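로봇 연구실 오픈데이, 초등학생 데리고 가도 볼 만한가요?

질문 | 2025년 4월 30일 | 조회 2477

안녕하세요, 눈팅만 하다가 처음 글 올려봅니다. 아이가 초등학교 3학년인데 요즘 로봇에 완전히 꽂혀서요. Pellwood 쪽에 있는 Perau 연구실에서 오픈데이를 한다는 공지를 봤는데 설명이 딱 세 줄이에요. "로봇팔 시연, 연구원과의 대화, 사전 예약 필수." 이게 전부입니다 ㅠㅠ

궁금한 건 이거예요.
시연이 실제로 어떤 식인지, 로봇이 춤추고 이런 건지 아니면 진짜 작업하는 걸 보는 건지.
아이가 지루해하지 않을지, 앉을 데는 있는지.
예약할 때 오전이 나은지 오후가 나은지도 좀요.

저희 집에서 차로 83km라 왔다 갔다 하면 하루가 다 가거든요. 가서 10분 만에 "엄마 집에 가자" 나오면 진짜 눈물 날 것 같아서 여쭤봅니다. 다녀오신 분 계시면 사소한 거라도 부탁드려요!

답변 1 (채택됨)

지난번 오픈데이 때 조카 둘 데리고 다녀왔어요. 길어질 것 같은데 천천히 읽어주세요.

일단 춤추는 로봇 기대하시면 안 됩니다 ㅎㅎ 사람처럼 생긴 로봇은 못 봤고요, 전부 팔만 있는 로봇이에요. 시연 주제가 '식탁 정리'였거든요. 컵이랑 포크 같은 평범한 살림살이를 놓고 로봇팔이 그걸 다루는 거예요. 처음엔 저도 에이 이걸 보러 왔나 싶었는데, 보다 보니까 은근히 손에 땀이 나더라고요. 특히 유리컵은 무늬가 올록볼록한 노란 컵이라, 저거 떨어지면 어떡하나 하고 제가 더 긴장했어요.
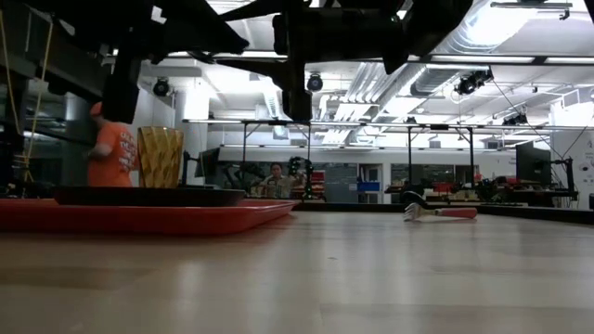
그리고 속도가 느려요. 정말 느립니다. 연구원분 말로는 방문객 있는 날은 일부러 속도를 낮춰 둔대요. 큰조카(5학년)는 오히려 느려서 어디가 움직이는지 다 보인다고 좋아했고, 작은조카(1학년)는 두 번째 시연 중간부터 제 가방에서 과자를 찾기 시작했습니다. 3학년이면 딱 그 중간이네요... 로봇에 꽂힌 아이라면 저는 괜찮다고 봐요.

제일 좋았던 건 질문 시간이었어요. 큰조카가 "포크는 납작한데 어떻게 집어요?" 하고 물었더니 연구원분이 진짜 신나서 설명해 주시더라고요. 컵은 옆에서 잡으면 되는데 포크는 상에 딱 붙어 있으니까 손가락이 들어갈 틈이 없다, 그래서 손잡이 쪽을 노린다, 이런 얘기요. 아이 질문을 미리 두세 개 적어 가세요. 현장에서 갑자기 물어보라고 하면 다들 얼어요 (저도 얼었어요).

시간대는 오전 추천합니다. 오후 조는 앞 조가 밀려서 복도에서 꽤 기다렸다고 들었어요. 방문객용 의자는 저희 조 때는 따로 안 주셨고 계속 서서 봤어요. 편한 신발 신으세요!

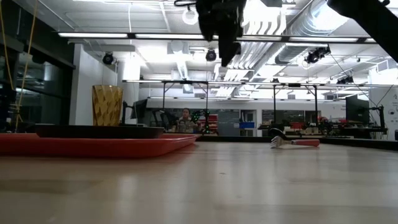

Melquiades Rosales 님이 댓글로 물어보셨네요, 시연 중에 로봇이 실패하는 것도 보여주느냐고요. 본인이 갔던 Gerkitz 행사는 잘되는 것만 골라서 보여주는 느낌이라 좀 심심했다고 하시면서요.

네, 저희 조에서는 실패하는 것도 봤어요! 포크를 집으려다가 한 번 놓쳤는데, 연구원분이 당황도 안 하고 그냥 다시 시키시더라고요. 조카들은 그때 제일 크게 환호했고요. 집에 와서 작은조카가 젓가락으로 포크 집는 놀이를 며칠이나 했으니 과자 찾던 애치고는 꽤 남은 거죠.

아 그리고 주차요. 건물 앞은 금방 차서 저는 Escobedo 쪽 공영주차장에 댔어요. 걸어서 300미터인데 살짝 오르막입니다.

답변 2

예약하면 갈 수 있어요. 저는 안 가봤는데 지인이 좋았대요.

답변 3

윗분이 다 써주셔서 조금만 보탭니다. 저는 어른끼리 갔는데요, 아이랑 가실 거면 화장실은 시연실 들어가기 전에 꼭 다녀오세요. 중간에 나가면 안내하시는 분이 같이 나가야 해서 눈치가 좀 보여요.

소리는 생각보다 조용했어요. 영화처럼 윙윙 칙칙 할 줄 알았는데 옆 사람이랑 보통 목소리로 얘기해도 다 들리더라고요. 큰 소리 무서워하는 아이도 괜찮을 것 같아요.

시연이 식탁 정리인 건 조금 아쉬웠어요. 저는 조립하는 걸 보고 싶었거든요. 근데 같이 간 친구는 설거지까지 해주면 당장 사겠다고 ㅋㅋ 사람마다 다른가 봐요.

사진은 저희 때는 찍어도 된다고 했는데 모니터 화면은 찍지 말아 달라고 하셨어요. 바뀌었을 수도 있으니 입장할 때 물어보세요.

질문자 댓글

와 다들 감사합니다!! 답변 1님 글은 남편한테도 그대로 보내줬어요. 오전으로 예약했고 아이한테 질문 적으라고 했더니 벌써 한 장을 채웠네요. 첫 번째가 "로봇도 손이 미끄러워요?"예요. 오르막은 남편이 업고 가는 걸로...

혹시 근처에 아이랑 점심 먹을 데도 아시면 알려주세요. 매운 거 못 먹어요.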